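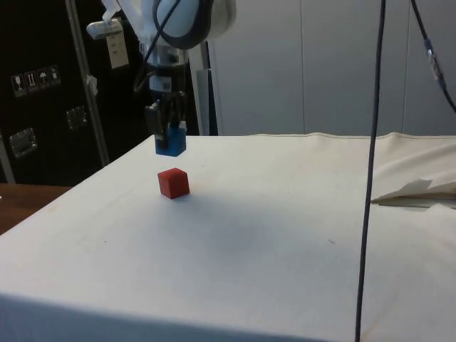 I have been meaning to write about the blocks since April, when my cousin Gopinath Arumugam set a shopping bag on our kitchen counter and said, "These are yours now, I'm moving to a smaller place." The bag had 57 wooden blocks in it (I counted, of course I counted) and it smelled like the inside of an old closet, in the nicest possible way.

Gopinath and I grew up two streets apart in Fuvatbridge, and every rainy afternoon of my childhood seems to have been spent on his grandmother's floor, building things that were supposed to be hotels. She had a set from the old Mondel toy store on the corner and a second set that came from who knows where, and over the years they got poured into one bag and nobody ever sorted them out again. So when I tipped them out on a Tuesday evening, with a cup of tea going cold next to me, I had that funny feeling of knowing some of them right away and not knowing others at all.

The ones I'm fondest of are the plain colors. Red and blue, mostly, with a few yellows and a green that has gone a little sour looking. I like a cube best. You can put one cube on top of another and you've already made something, and it's a thing a very small person can do and be proud of. My nephew can spend half a morning on just that. He puts the blue one on the red one, looks at me, takes it off again, and puts it back. I could watch it all day, and some Saturdays I more or less do.

Now, the paint. When I first told my friend Arnaldo Macedo about the bag, he wanted me to sand the whole lot down and start fresh. Arnaldo refinishes furniture and he has strong feelings about a clean surface. He even offered to lend me his little sander and a can of something from Royer that he swears by. I thought about it for a good week. I went so far as to take one yellow block out to the porch with a scrap of fine paper, and I got one face of it down to bare wood, and then I stood there feeling like I'd washed somebody's name off a wall. So that was the end of that -- the yellow block now has one bald side, and the others have been left alone.

I like the marks, is what I've decided. The tall blue block has dark streaks and scuffs running down its front, and it looks like a block that has been somewhere. Put it next to something crisp and new and it's the one I'd pick up first. The red roof pieces have kept their color very well, a warm sort of orange-red, and they're just as good leaning against something as they are sitting properly on top of it.
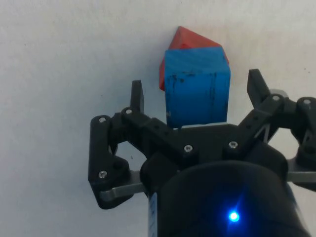
Cleaning them, for anyone who has a bag like this

I did them in small batches at the kitchen table. A bowl of warm water with a tiny squirt of dish soap, a cloth wrung out until it was barely damp, and an old toothbrush for the corners. Wooden blocks don't want to be soaked, so please don't drop them in the sink, even though it's tempting when you have a big pile and it's getting close to dinner. Wipe, turn, wipe again, and then set them on a dry towel with a bit of space between them. I turned mine over before bed and left them out for two nights to be on the safe side.

A few had sharp little splinters on the edges, and those I did rub down by hand, very lightly, just at the spot. Three had split along the grain and I put them in a jar on my desk, where they look quite cheerful.

What to build on

We started on the rug, and the rug was hopeless. Anything over two blocks went over sideways, and there was a lot of feeling about it. A table is so much better! I spread a white cloth over ours, partly to save the top from getting dinged and partly for the quiet (wood dropped on bare wood is a sound that goes right through me at seven in the morning). Pull the cloth snug and fold it down over the edges, or the creases will tip your bottom block. The colors look lovely against it, too, and you can find everything at a glance when it's time to put it all away.
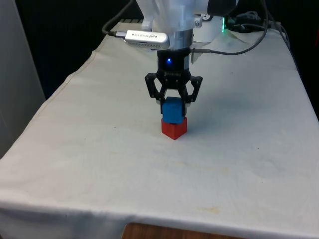
Blue on red, the old favorite.

I did look up what a new set would cost, out of curiosity. There's one from Trunness with 300 pieces in a big box with a lid, and I won't pretend I wasn't tempted by the lid. But ours fit in a bread basket on the low shelf, where small hands can get at them, and Gopinath has promised to come by next month and show my nephew how to build a proper hotel.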